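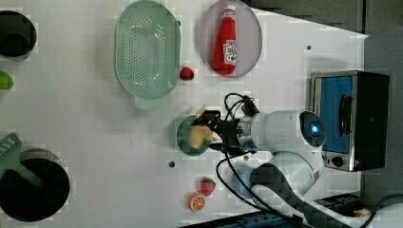
About Rizk Andedum

Rizk Andedum develops and tests robot arms for kitchens in care homes, schools and small canteens. The company was founded by Omar Rizk, a former maintenance engineer, who remains its director. Our work is carried out at a single site in Gondumlow, where we have a test hall, a small workshop and an office.

Our customers are organisations that prepare simple meals every day and wish to know whether a machine can safely take on part of that work. We provide trials, written reports and, where the results support it, installed equipment. We do not sell equipment to any organisation that has not first received a full report on its faults.

What we do

Most of our work concerns the handling of food and kitchen items: picking up, moving, setting down and letting go. The last of these causes more trouble than visitors tend to expect. An arm that grips well may still release badly, and a poor release can push a cup over or leave food where a person then has to reach for it.

Trials use toy food and ordinary kitchenware laid out on a white table. The same items are used for long periods, so that a fault found in one month can be compared with a fault found in another. Real food is brought in only at the final stage, under separate rules.
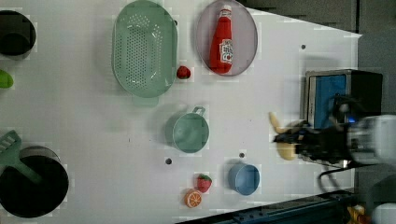 Handling trial at the Gondumlow test hall, with a toy banana at the gripper.

The Grudell fault

In June the company halted all trials on its Grudell control system following a failure during a routine handling test. We publish an account of the matter on this page so that customers may read it before they contact us.

The test in question was the 472nd in its series. The arm had picked up an item and was due to release it over the table. The control system recorded the release as complete, although the fingers had stayed closed. The arm then began its next movement with the item still held and struck the edge of a pan. The operator pressed the emergency stop and the arm came to rest. There were no injuries. One gripper finger was bent and the pan was dented.

Our inquiry found 2 separate causes. The first was a worn cable at the wrist, which allowed the finger position signal to drop out for short periods. The second was a decision made in our own software. When the signal was lost, the system kept the last command it had sent and treated that command as carried out. The cable could have failed on any arm. The software decision was ours, and it had passed through review without challenge.

The inquiry also established that operators had noted slow releases on 4 earlier occasions. These notes had been written in the daily log and had not been passed to the engineering staff. The company regards this as a failure of management, and responsibility for it rests with the director.

Changes made since June

Trials resumed only when the following measures were in place.

The arm may not begin a new movement unless the measured position of the fingers agrees with the command. A lost signal now stops the arm.

Wrist cables are inspected at the start of each working day and replaced at fixed intervals, whether or not wear can be seen.

Any operator may suspend a trial without first seeking approval. A suspended trial is reviewed by an engineer within 48 hours, and the operator who raised the concern receives the result in writing.

The daily log is now read and signed by an engineer before the next day's work begins.

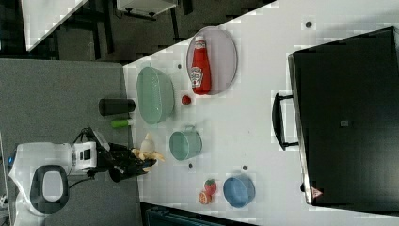

Are customers told when a fault is found in equipment they already use?
Every customer with the same type of equipment receives a written notice, together with advice on whether to stop using it. The notice is sent before our own inquiry has finished.

Our staff and training

Operators complete a supervised period in the test hall before they run a trial alone. Training covers the emergency stop, safe approach to the table and the correct way to write up a fault. Since June it has also included a practice session in which the position signal is cut on purpose – the trainee must notice the stop, make the area safe and record what took place.

Engineers attend the same session. It was formerly offered to operators only, and the change was made at the operators' request. 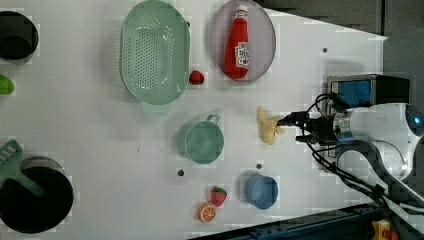 Trainees also repeat the release test at reduced speed, working through the written procedure with an experienced operator. They are expected to compare the position reading with the fingers themselves and to report any difference, however small. A trainee who stops a test for a reason that later proves unfounded is not marked down for it.

Visits and further information

Customers and local schools may visit the test hall by arrangement. Visitors remain behind the marked line while the arm is powered and are accompanied throughout. The full Grudell report, including the log entries and the cable inspection records, is available from the Gondumlow office on request.

This page was last reviewed on 17 December 2024.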